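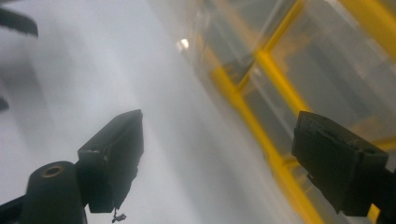
*Soft light over the big pale surface, and a glimpse of yellow framing on the right.*

# Light and Yellow: the long room at Clivwood

Welcome, and thank you for stopping by! This is the gallery page for the long room at Clivwood, which most of us just call "the back," even though you come to it first if you park on the Farahani side of the building. I have been meaning to give the room a page of its own ever since June, when Marites Manalastas told me (very kindly, over a very large sandwich) that our website had more on it about the parking than about the place people spend their days.

She was right, of course. So I sat down one evening with a pot of tea and a good deal of affection for the subject, and what follows is a short introduction that did not stay as short as I planned.

## A little about the room

The long room was a storage bay for the old Nedov paint shop before we took it over, and when we first got the keys it was brown. Brown walls, brown doors, and a brown floor that may have been some other color underneath – we never found out, because we painted straight over it. Jolien Verstraete drew up the new layout, and she had two wishes that she would not be talked out of. She wanted the daylight to travel as far into the room as it possibly could, and she wanted something yellow.

The daylight part came down to translucent panels. We had all been picturing solid partitions, the kind you can pin a calendar to, and there was some grumbling about where the calendar would go. (It went by the kettle.) Jolien brought in a sample from Plirno and stood it on a chair for a whole afternoon so we could see what it did as the sun moved, and by the time we went home I think even Jhun Villanueva had come around, although he held out until the next morning on principle.

What I love about the panels is that you are never quite shut off from what is going on behind them. Shapes go soft, colors come through gently, and a person carrying a ladder turns into a slow gray cloud. On a bright day the light lies across everything in long slanting streaks, and on a dull one the room goes pearly and quiet, which suits me just as well if I have paperwork to do.

## And then the yellow

Yee-man Fu chose the shade. There were 14 paint cards taped up in the hallway at one point, every one of them called something to do with fruit or butter, and we were all invited to put a pencil tick next to our favorite. The winner got six ticks, and Yee-man very sweetly ignored it and picked the one beside it, which was a touch warmer. I had voted for the other one and I will happily say in writing that hers is better.

Against so much white and gray it does a lovely job of giving your eye somewhere to land. Visitors nearly always mention it, and the delivery drivers use it for directions. "Left at the yellow" is now a perfectly normal thing to hear at Clivwood, and I caught myself saying it on the phone to my sister, who has never been here in her life!

## If you are thinking of doing the same

People write to us asking about the panels more than anything else, so a few notes from our side. Wipe them with a soft cloth and plain soapy water. Order one spare with the rest, as matching a panel later on is a nuisance. And do try a sample in your own room for a full day, morning to evening, before you settle on it – ours looked rather flat until after lunch, and we very nearly sent it back.

For the yellow, I can only say buy more paint than you think you need. We went back to the store for a second can, and then for a third.

## Seeing it for yourself

You are very welcome to come by and look around. Ring the bell at the Farahani side and ask for Jhun, who knows the story behind every hinge and will tell you as many of them as you have time for. Late morning is prettiest, when the light comes in low and pale.

Page put together 10/01/2020 by Nana Gbeho, Clivwood.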